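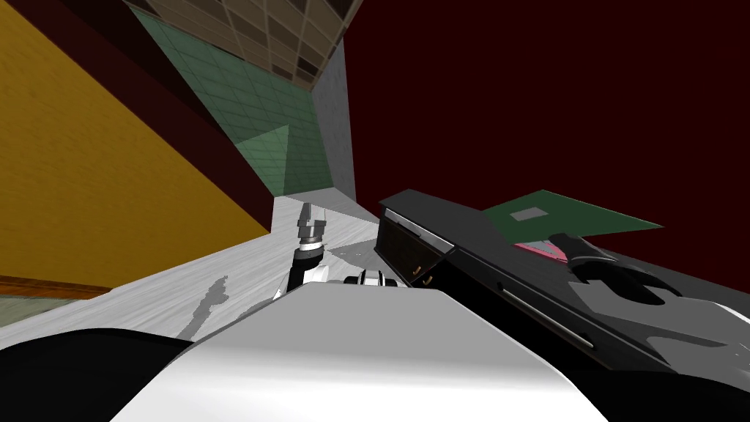 Nives Monti disagrees with the lot of you. She says a take-home test is fairer than live coding, as long as it's short and somebody bothers to read it.

pagefault_pete wrote:
Short is the problem tho. Mine from Grulico said "an evening". Took me 7 evenings. Parse a log export, 3,000 lines, group the errors, write tests, write a readme. Then a two line rejection. No feedback.

Nives Monti wrote:
7 evenings is on you a bit, sorry. Did you ask what they wanted cut?

pagefault_pete wrote:
Asked. Got told to "use my judgement". Used it. Wrong judgement apparently

ottoline wrote:
Had the Grulico one in September. Same log file I think, 1,097 errors once you drop the duplicates? I stopped after two hours and wrote down what I'd skipped. Got the second round. So maybe they do read the readme.

pagefault_pete wrote:
Great. Thanks. Feel much better

Bujar Milošević wrote:
I've sat on the other side, at Zitness. We had a take-home for years and dropped it. Good people with kids just never sent it back. Now it's 90 minutes on a call, own editor, own laptop, look up whatever you like. Small bug in a real service, we fix it together. 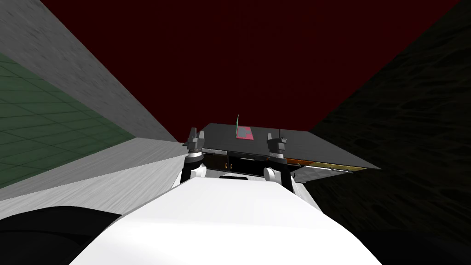

Two of us on the call, one talks, the other keeps quiet and takes notes. Not perfect. Some freeze. We offer a second go if it goes badly, hardly anyone takes it up.

ottoline wrote:
I'd freeze. I can't type with someone watching, never could. Ten years in the job.

Nives Monti wrote:
Exactly this. Live stuff tests nerves. Give people the choice, it isn't hard.

Bujar Milošević wrote:
Then you're comparing two diffrent tests and someone has to say which score is worth more. We tried it. Arguments every time.

mossy_kernel wrote:
Urnholm pays you for the take-home. Flat fee, didn't get the job, still got the money. Wouldn't moan about a week of evenings then

pagefault_pete wrote:
I would still moan. But quieter

Nives Monti wrote:
Pete put the thing on your profile at least, you've got tests and a readme now. Check they didn't ask you to keep it private first.

pagefault_pete wrote:
They did ask. Will rewrite it with my own logs. Got a call with Ng at half four, live coding, wish me luck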